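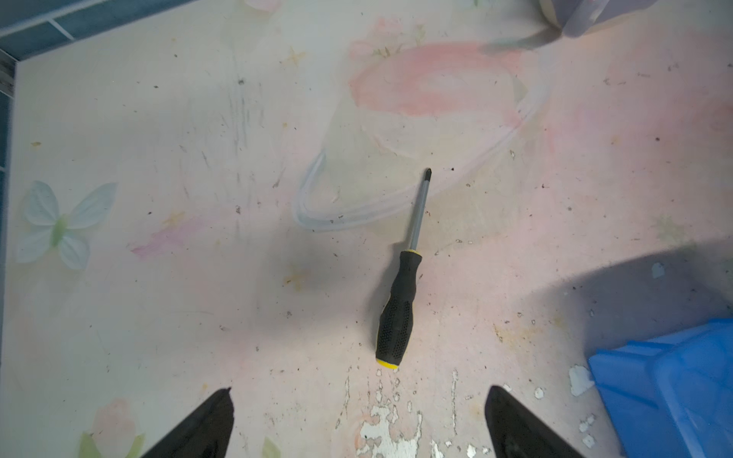

A Phillips screwdriver with a black grip and yellow bands, on a floral-print work surface.

The repair room at Uller opens at nine on Saturday, and the first hour goes to screws. Most of what comes across the bench is small household equipment: fans, toasters, table lamps, aquarium pumps, kitchen scales. Almost all of it is held shut with Phillips fasteners, and a large share of those fasteners have been damaged before the item arrives.

The bench technician who runs the room has worked on small appliances in Pritville for 30 years, first in a service shop and now at Uller, where repairs are done at cost. We spoke at the bench in February, between a hair dryer and a desk fan. The subject was meant to be repair in general. It stayed on screwdrivers for most of the morning.

"People bring me a motor problem and what I have is a screw problem," the technician said. "The motor takes ten minutes. Getting to the motor can take an hour if somebody has been in there with the wrong tip."

The wrong tip, in most cases, is a size too small. Phillips drivers are sold by number, and the numbers in ordinary use run from 0 to 3. A number 1 will enter a number 2 screw and will even turn it when the screw is loose. Under load it rides up the slope of the recess and takes metal with it.

"It feels like it fits. That's the trouble with it. You put it in, it goes in, you think fine. Then you lean on it and it climbs out. Do that twice and the cross is a round hole."

The test used at Uller is simple. The driver is seated in the screw with light pressure and rocked side to side. A matched tip has very little play. If the handle swings, the next size up is tried. The technician starts large and works down, and teaches it in that order.

A number 2 is the driver that gets picked up most. Asked how much of the work it covers, the technician pulled out the room's log, which records each item, the fault, and the tools used. The log had 452 entries for the past year. The technician declined to work out a percentage from it.

"Most of them. I'd say most of them and leave it at that. Then you have the battery doors and the eyeglasses and the toys, and those want a 1 or a 0."

There is also the matter of screws that look like Phillips and are something else. JIS screws, made to a Japanese standard, are common in older cameras, tape decks, and sewing machines. Many carry a small dot on the head. Pozidriv screws have four extra fine lines between the arms of the cross and are found in European furniture and some power tools. A Phillips driver will turn either one badly.

"If it's a Pozidriv, I want a Pozidriv driver. I don't want to hear that it's close. I keep two of those in the drawer and they come back looking new, because nobody here reaches for them but me."

Handles matter less than tips in this account, but they came up. The technician prefers a rubber grip with some texture to it for general work, long enough to fill the palm, with a rounded end. Hard plastic handles are acceptable when clean. Wooden ones are kept for flat blades.

"You want to be able to push straight down with the heel of your hand and turn with your fingers. Pushing is the bigger part. A square butt will dig into you after the tenth screw. A rounded one doesn't."

The proportion given for a tight screw was three parts push to one part turn. The driver has to be in line with the screw, and the item has to be supported underneath so the push goes into the fastener and not into a flexing plastic case. Small items are set on a folded towel. Round-bodied items, such as fan housings, go in a shallow wooden cradle made from shelf offcuts.

On shafts, the technician favors a length of four inches for bench work. Longer shafts reach into deep wells, where many fan and vacuum screws are set, but a long shaft makes a small misalignment at the handle hard to notice.

"With a short one you can see you're crooked. With a long one you find out when it slips."

Magnetized tips are used for assembly only. During disassembly a plain tip is preferred, as a magnetized one collects filings and carries them into the next recess. The room has a small block magnetizer from Starnum, and the technician magnetizes a driver when it is needed and reverses the process at the end of the day.

Asked what to do with a screw that has already been stripped, the technician gave an order of operations and asked that it be printed in that order.

First, clean the recess. Dirt, paint, and old thread compound pack into the bottom of the cross and keep the tip from seating. A pin or a dental pick is enough. Second, try a new driver of the correct size, with full downward pressure. Third, place a wide rubber band flat over the head and press the driver through it. Fourth, if the head stands proud of the surface, grip it from the side with locking pliers. Fifth, cut a slot across the head with a rotary tool and use a flat blade. An extractor bit comes last.

"People go to the extractor first. It's in the kit, it looks serious. But it makes a hole, and if it doesn't bite you've lost the head and you've still got the screw."

Penetrating oil is used on rusted machine screws, with a wait of at least 30 minutes. It isn't used on screws that go into plastic. Some oils attack the material around the boss, and the crack appears weeks later.

Reassembly gets its own rule. Screws going back into molded plastic are first turned counterclockwise, by hand, until they drop slightly into the existing thread. Then they are tightened clockwise. Skipping this step cuts a second thread across the first, and after a few repairs the boss no longer holds.

"You feel a little click. It drops. That's the old thread. If you don't feel it, back it off again. It costs you two seconds."

Final tightness is judged by hand. The technician does not use a powered driver to close plastic cases at any setting.

The drivers themselves are treated as consumables. A worn tip has shiny, rounded edges on the arms of the cross, and once this is visible the tool comes out of use for tight screws. Some worn drivers are kept for opening paint cans and scraping adhesive, and these have their handles marked with tape so they don't return to the main rack. The room replaces its number 2 drivers most often.

"I don't sharpen them. I know people who touch them up with a file. The angle is never right afterward, and a driver costs less than a sandwich."

Price was a point of some emphasis. The technician has tried expensive sets and sees a real difference in how well the tips are ground and hardened, but less difference above the middle of the range. What the room buys now comes singly, from the hardware counter at Nguyen-Tran, where the tips can be looked at before paying. Boxed sets are avoided.

"You use two out of the box. The rest sit there. Buy the two."

Storage at Uller is a drilled wooden rail along the back wall, tips down, largest on the left. Screws removed from a job go into a muffin tin, one cup per stage of disassembly, filled clockwise from the top left. Cases with screws of several lengths get a sketch on cardboard, with each screw pushed through at its own position. A long screw driven into a short hole can come through the face of the item or into a circuit board.

The room has taken in 2,462 items since it opened, according to a running count kept inside the cover of the log. Not all were repaired. Items with sealed or glued cases are turned away more often than before, and the technician sees this as the main limit on what the room can do.

"Give me a bad screw any day. A bad screw I can get out. If it's glued, I'm breaking it to fix it."

By then the desk fan was open. The rear grille had come off with four screws, all sound, and the fault was a bushing that had run without oil. The technician put two drops on it, spun the blade by hand, listened, and reached for the number 2.

Uller's repair room takes items on Saturday from nine until one. Bring the power cord, any loose parts, and all of the screws. Gas appliances and microwave ovens are not accepted.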